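Reading time: 3 min

Minutes of the housekeeping standards meeting, Jurcombe guest rooms
August, 10:15 a.m.

Present: Agathe Sabatier (chair), Markos Christodoulou, Nhàn Ông, Évan Carré (minutes)
Apologies: Thắng Ung

1. Previous minutes
Accepted with one correction. Under item 4, "mattress pads" should read "mattress protectors". Matter closed.

2. Linen stock
Markos reported 2,271 pieces in circulation across Jurcombe and Dikville, including pillowcases. The last order from Phan was short by 25 fitted sheets. Phan has confirmed the shortage in writing and will send the balance with the next delivery. Until then Dikville keeps its current allocation and Jurcombe draws on the reserve shelf.

Nhàn asked whether the reserve shelf includes the older sheets with worn elastic. It does. Agreed that these are to be pulled and marked for rags before anything is drawn.

3. Bed making, standard room
The draft instruction was read through. Points agreed:

3.1 Fitted sheet goes on from the headboard end. Both head corners are seated before the foot corners are touched.
3.2 Sheet is pulled from the edge and smoothed toward the corners. Small creases under the duvet are accepted. Creases at the pillow end are not.
3.3 Duvet hangs over the open side of the bed. Évan proposed a fixed overhang. Not agreed – mattress depths differ between the two sites, and the measurement would need two versions. Wording to stay as "even along the side".
3.4 Pillows against the headboard, open end of the case away from the door.

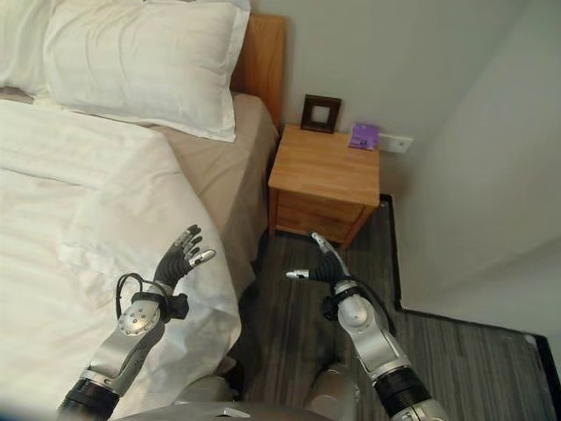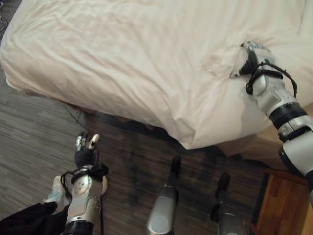 Markos noted that the time allowed in the draft is 10 minutes for a bed with linen already in the room. Nhàn considers this short where the bed stands close to a wall and the far side has to be reached from the foot. Agreed to leave the figure in the draft and review it after the trial month. Rooms with the bed against a wall are to be recorded separately on the sheet.

4. Nightstands
The top is to be wiped with a damp cloth and dried at once. Water marks have been found on the wood in several Dikville rooms. Picture frames are lifted, not pushed, and put back at the rear of the top. Loose cards go back where they were found unless they are out of date. Drawers are opened and checked at every changeover, including when the room has been used for one night only.

Agathe asked that wall sockets near the nightstand be dusted dry. Added to the draft as 4.5.

5. Laundry contract
Pluddale has quoted 985 per month for collection and return, both sites, duvet covers included. The quote does not cover the duvets themselves. Markos to ask for a separate price per duvet and the turnaround time. No decision until both are received.

Évan pointed out that the present contract requires a month's notice – if the change is to be made this fall, the reply from Pluddale is needed before the next meeting.

6. Actions
Markos: duvet price and turnaround from Pluddale; confirm delivery of the missing sheets with Phan.
Nhàn: remove worn sheets from the reserve shelf; set up the trial record with a column for bed position.
Évan: revise sections 3 and 4 of the draft and circulate.
Thắng: replacement cloths for Dikville (carried over).

7. Any other business
The linen closet door at Dikville still sticks. Reported twice. Agathe to raise it with the building manager.

Meeting closed 11:05 a.m.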